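Put the water meter where we can see it

Our council in Oneck wants to spend the autumn telling people to use less water. There will be leaflets and a talk in October. I would rather it moved the meters.

Mine is under a metal lid in the pavement. To read it I need a torch and a screwdriver, so I read it twice a year, when the bill looks wrong. The last bill covered 363 days and told me nothing about which of them were wasteful. My neighbours on Stullier Road are no better off.

Electricity went the other way. A small display in the hall changed how my household behaves - we saw the kettle and the heater on it and argued about both. Water could be the same. The council has 3,927 homes on its list and could start with 600 of them.

Most of the daily choices are small ones, made at the sink.

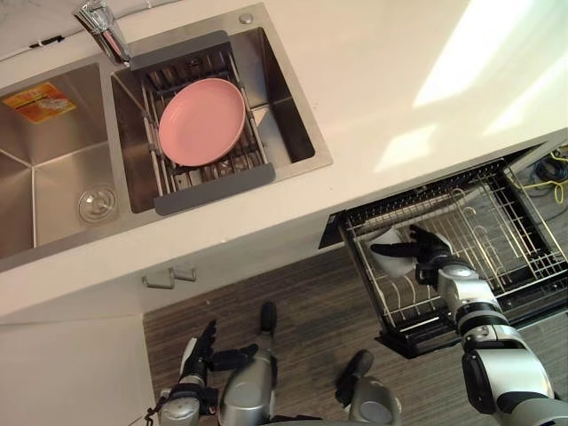 A double sink with one pink plate in the rack.

A leaflet is in the recycling by teatime. A number on the kitchen wall stays there, and I would look at it.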